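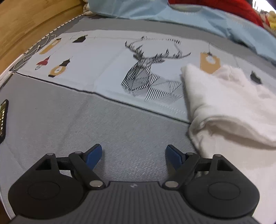

How often should hand cream be applied during the colder months?
Apply a small amount after each hand washing and a more generous layer before going to bed. For hands that are already dry, the evening application should be maintained for several weeks, including after the skin begins to feel comfortable again.

The question reaches this blog every year in November, when the heating is switched on and the air indoors becomes dry. Readers who wrote last winter received individual replies. It seemed preferable to publish a full account of the routine I follow at home, together with remarks on the products I have used. I am not a physician. Anyone with cracked skin that bleeds, a rash that spreads, or itching that disturbs sleep should consult one.

Why the hands become dry first

The skin on the back of the hand is thin and has few oil glands, and the palm has none. Hands are also washed more frequently than any other part of the body, usually with products designed to remove grease. Each wash takes away a portion of the natural oils that hold water in the upper layer of the skin. In summer the loss is made up quickly. In winter, with cold air outside and heated air inside, recovery is slower and the effect of each wash is added to the last.

The first signs are modest: a feeling of tightness after drying, fine white lines across the knuckles, and rough patches beside the nails. Most people wait until the knuckles are red before taking any measures. By that stage many creams will sting on application, and the cream is then blamed for the condition of the skin.

Washing

Use lukewarm water and a mild liquid cleanser without added fragrance. I replaced the bar soap in our kitchen with the Treker unscented wash two winters ago and have kept to it. It produces little foam, to which one must become accustomed. Rings should be removed before washing, as cleanser collects beneath the band and remains in contact with the skin for hours. Pat the hands dry, including between the fingers, and leave them very slightly damp for the cream.

My neighbor Stela Furtună worked for 27 years in a florist's shop, with her hands in cold water for much of the day. She wore cotton gloves inside her rubber ones and changed the cotton pair at lunchtime. I have adopted the same arrangement for washing dishes and can recommend it without reservation.

Choosing a cream

Three groups of ingredients deserve attention on the label. Humectants, such as glycerin and urea, draw water into the skin. Emollients, such as shea butter and plant oils, soften the surface. Occlusives, of which petrolatum is the most familiar, form a film that slows evaporation. A daytime cream may be light, with glycerin near the top of the list. A night cream should contain an occlusive.

Urea requires some care. A cream with 10 percent urea is effective on thickened, rough skin, but it may burn on broken skin and should be postponed until any cracks have closed. Fragrance and essential oils are best avoided altogether while the hands are irritated.

At present I keep the following in the house:

Dumero Daily Hand Cream, for use after washing. It absorbs quickly and leaves no marks on paper. The tube is stiff and becomes difficult to empty.

Enache Night Balm, for the evening. It is thick and somewhat greasy, with a faint smell of wax. One jar has lasted me from the first frost until spring.

Dikent Urea Cream, for the heels and, when they are free of cracks, the knuckles.

All three were purchased at the regular price, and none of the manufacturers has had any part in this post.
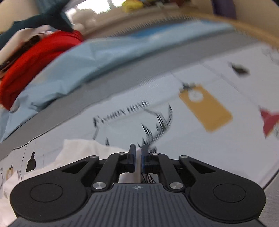
Printed white sheet, November

The evening application

Wash and dry the hands, then wait 2 minutes. Take a quantity of balm the size of a hazelnut and warm it between the palms. Begin with the backs of the hands, proceed to the knuckles, and finish by working the remainder into the cuticles and around each nail. The whole procedure is short enough to be carried out while the kettle boils.

Thin cotton gloves may be worn over the balm. If a full night in gloves is uncomfortable, 30 minutes in front of the television will still be of benefit. The gloves should be washed frequently, without fabric softener.

Correspondence from last winter

Valdemar Ladefoged asked whether hand sanitizer should be avoided entirely. In my experience a sanitizer containing glycerin is less drying than repeated washing with strong soap, provided the skin is intact. On cracked skin it is painful, and soap and water are to be preferred. Sanitizer does not remove visible dirt.

Alina Nedelcu wished to know whether a facial moisturizer may be used on the hands. It may, and a facial product that has proved too rich for the face is well employed in this way. The cost is the only objection.

Traian Stanciu reported that his fingertips continued to split in spite of regular cream. He handles cardboard at work, and cardboard is very drying. A small dab of plain petrolatum on each fingertip at night, covered with a bandage, was my suggestion. He has since written that the thumbs have healed and that the index fingers are slower.

Sun protection for the backs of the hands has been left aside on this occasion and will be treated separately in the spring. Questions concerning nails may be left in the comments, where I reply most evenings after eight.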